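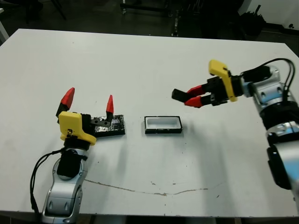
Foil-topped block on the left, small tray beside it, the tray laid lengthways.

Setting up a block and tray for sorting small parts

Posted by Wendell Strickland in Workshop basics

This page covers the simple two-piece layout we use for small jobs at the bench: a heavy-looking block to work against, and a shallow tray next to it to take whatever you are handling. It suits screws, clips, short offcuts and anything else that rolls away when you put it down.

What you need

A flat table with a pale top. Dark parts are much easier to find on white.
A rectangular block with flat sides. Ours is black.
Kitchen foil or foil tape for the top of the block.
A small shallow tray with a raised rim. The Dunleavy one is fine, and so is the lid of an old box if it sits flat.
A soft cloth.

Covering the block

Wipe the block first and let it dry. Cut the foil a little larger than the top, lay it shiny side up and press it down from the middle outwards. Do not try to get it perfectly smooth. Crinkled foil does the same job, and you will spend ten minutes chasing creases otherwise.

If you are using tape, run the strips along the length and overlap each one slightly. Trim any loose edge with a sharp knife. Leave the sides bare, as they get handled most and foil there soon tears.

Small holes will appear in time. Patch them when they start to catch on things. I change the whole covering in January whether it needs it or not.

If the edges keep lifting, rub them with 400 grit paper before you tape again. Anything as fine as 2,000 leaves the surface too smooth for the glue to hold.

Placing the tray

Put the tray to the right of the block with the long sides of both running the same way. Leave a gap between them so that you can lift either one without knocking the other. Left-handed people may want to swap them over.

A white lining helps if the parts are dark. Cut a piece of card to fit, and replace it when it marks. 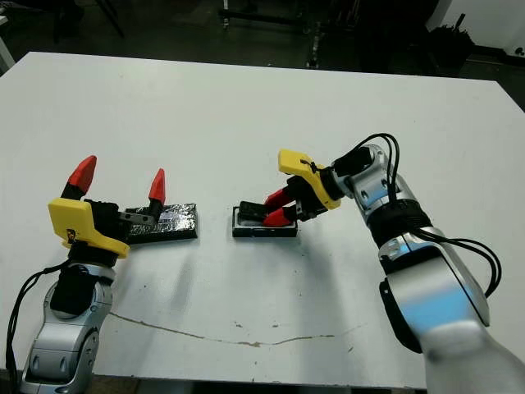 A dark, narrow piece held across the tray opening.

Moving parts in and out

Hold longer pieces near the middle and bring them in level over the rim. Lower them until they touch before letting go. Dropping them in chips the rim and they bounce.

Keep one kind of part in the tray at a time. When you change jobs, empty it completely and wipe it out.

Looking after the table

Scuffs on a white top can usually be cleaned off with warm water and a drop of washing-up liquid. Cyprian Górecki uses Musari cream on his, which works but needs rinsing twice. Brown lines are harder to deal with. Run a fingernail across: if it catches, you have a crack and should keep water out of it.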